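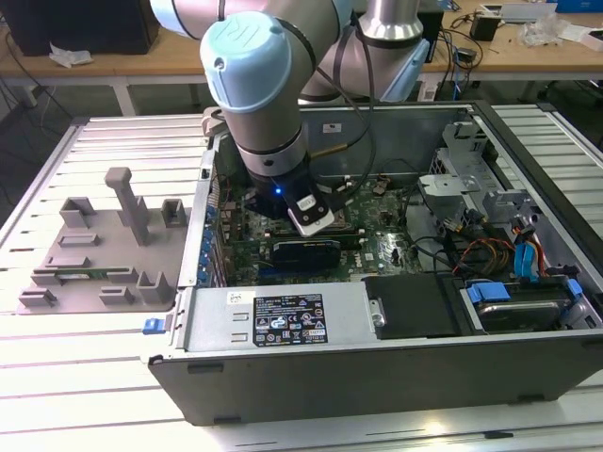

Progress report: low-power shelf display pilot
Prepared for the innovation fund
10 Aug 2022

This report covers the second quarter of the display pilot. It should be read alongside the first one, which was more cheerful than I would now be comfortable with. The short version is that the displays work, the software that feeds them works most of the time, and I have not yet seen evidence that either will save the money described in the original application.

Where we are

The pilot store has 251 shelf displays in place, all of them the smaller Rimetti model. The application called for two sizes. The larger one was supposed to reach us in the spring and has slipped three times. Rimetti now says September. I have stopped building the schedule around their dates, and the rest of this report assumes we finish the pilot with the small model only.

Price updates go out from the Truvari server overnight. On a good night the whole store is done before the first shift comes in. On a bad night a handful of displays keep the old price and somebody has to walk the aisle with the handheld and push the update manually. Truvari's dashboard reports those nights as complete, which is a strange definition of the word. We raised this in the first month and were told it would be addressed in the next release. The next release changed the color of the dashboard.

Battery life

The sales material promises years. We can't test years in a pilot of this length, and I would ask the fund to be careful with anyone who says they have. What we can report is that 5 displays went flat during the quarter. All were in the refrigerated section. Rimetti's view is that cold was outside the intended use. Our view is that a grocery store has a refrigerated section and that this was in the requirements we sent them. They have replaced the units at no charge but will not put anything in writing about the rest of that aisle.

Away from the cold cases the voltage readings look fine. They have hardly moved, and I don't know whether that means the batteries are healthy or the readings are rounded to the point of being useless. We've asked.

Radio gateway

The Gedau gateway has been the least troublesome part of the project, and I had expected the opposite. One unit covers the sales floor. The stockroom is patchy, as the site survey said it would be. A second gateway would fix it, though I am not asking for one, given that there is only a short run of displays back there and the staff already ignore them.

One warning for later. Gedau's gateway speaks the Rimetti protocol under a license that runs year to year. If the two companies fall out, we own a box that talks to nothing. This is not in the risk register from the application and I have added it.

The Sial comparison

The fund asked us to try a second supplier so that we were not judging the whole idea by one product. Sial lent us 40 displays and their own starter gateway. They look better. Text is darker, and shoppers we spoke to could read the unit price without leaning in. They are also slower to refresh, and the screen flashes several times on each update, which drew two complaints on a day when we ran updates during opening hours. We won't do that again.

I would not read much into the comparison yet. The Sial units are all in one aisle, they are newer, and their support people know they are being compared. Calls to them are answered in minutes. I would like to see what happens after a signed contract.

Savings

The application estimated that paper label work would fall by about 4 hours a day. The store manager's timesheets do show fewer hours against labels. They also show more hours against a category called general floor duties, and when I asked what that included, part of the answer was fixing displays. Until we separate the two I don't think any figure should be quoted to the board, in either direction.

Paper and toner spending is down. That part is real, and it is small.

Pricing errors at the register are a harder question. They fell in the first weeks and then drifted back up. My guess - and it is a guess - is that people checked the shelves closely while the system was new and then began to trust it. Most of the recent errors trace to bad data going in, and a nicer screen will show a wrong price just as clearly as a right one.

Spending

Hardware is under budget only because the large displays haven't arrived. Installation ran over, mainly on mounting rails that did not fit the older shelving and had to be reordered. Truvari's support fee went up at renewal. We disputed the increase and got part of it back as service credit, which we have no particular use for.

What we will do next

We will log every manual push separately from other floor work, starting with the next pay period. We will move half of the Sial units into the refrigerated section and leave them there. We will ask Truvari once more for a report that lists failed updates as failed, and if it does not come we will build a crude one from the gateway logs.

What we are asking for

No new money. We ask the fund to let the pilot run to its planned end and to hold any decision on the other stores until the cold aisle results and the separated timesheets are in. Truvari has offered a discount for committing to a full rollout early. I recommend we let that offer expire.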